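Home Issues Authors Archive Contact

Print this article | E-mail this article

3. Shared worktables and the habit of staying

When we began visiting the public workrooms at Imholm, we expected that people would tell us mostly about opening hours and noise, and they did tell us a good deal about both. What we had not quite prepared for was how warmly, and at what length, they wanted to talk about tables. Of the 1,023 comment cards we read through, a great many mentioned table height, the finish of the top, or simply how much elbow room was left once a neighbor had settled in.

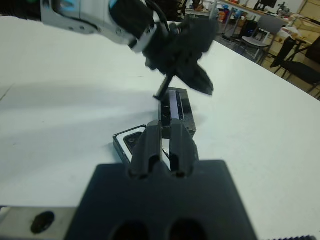 The older rooms at Pratano had been furnished with narrow desks facing the wall, and regular visitors there spoke of them with a kind of patient affection, the way one speaks of a drafty house. They came, they did what they had come to do, and they went home. At Imholm, where the tables are wide and shared, visits ran longer by roughly 15 minutes, and people were more likely to say they had talked with a stranger. We would not want to lean too hard on this difference — the two towns are unlike in other ways, and Imholm has the better bus service — but it held through all 6 months of our visits, and it was just as plain in March as it had been at the start.

Figure 2. Pale, plain tabletop of the shared type.
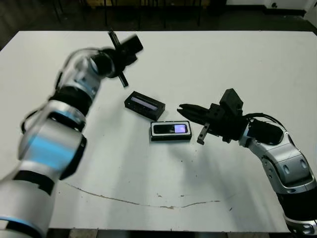
Does a wider table lead people to talk to one another?

It seems to help when visitors already have some reason to look up from their work, and it makes little difference to those who come in wanting quiet.

We heard much the same thing in the smaller rooms at Conura, where wide tables were brought in without any other change. Some of the regulars were delighted, and others moved straight to the two seats by the window and stayed there. The Damgaard rooms, which we take up in the next section, offer both kinds of seating side by side.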